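Clearing the big table, bit by bit

I've finally got into a routine with our work table at Ostville, and it starts with one bin. Just the one! I used to have a row of little tubs and spent half my evening deciding what went where. Now every small gadget goes straight in, and I sort it out over a cup of tea.

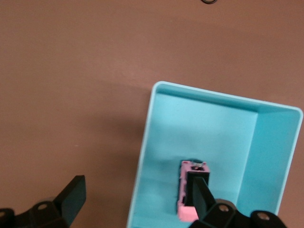 Stivitz Mending and Making Club – Tips Page

Go for a plastic bin with rounded corners if you can, as dust doesn't get wedged in them and a damp cloth does the lot. A light colour is good too (I lost a black fuse in a black crate for most of February).

Next, the scraps. Little squares of tape or card lie so flat on a pale surface that I wipe right over them. I crouch down and look across the top with the lamp low, then lift the corners with an old loyalty card.

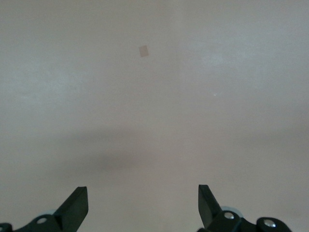 Janaka Thambiah swears by a warm, soapy cloth left on for a minute first, and says a card on its own only smears the glue about. Fair enough, I've tried it since and it does shift the stubborn ones!

Then I wipe from the far edge towards me, one long stroke at a time, and shove the bin over to one side so the middle stays free. 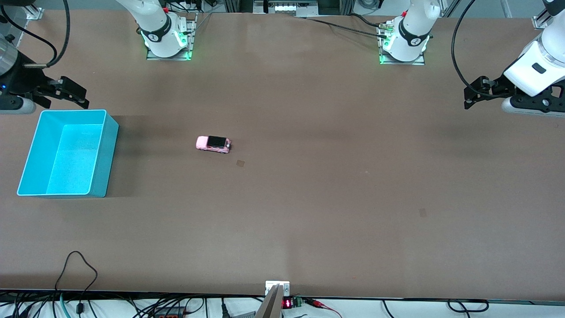 After that it's a dry tea towel, same direction, and cables lifted as I go. Wring your cloth out well before you go anywhere near a plug.

Lucie Gosselin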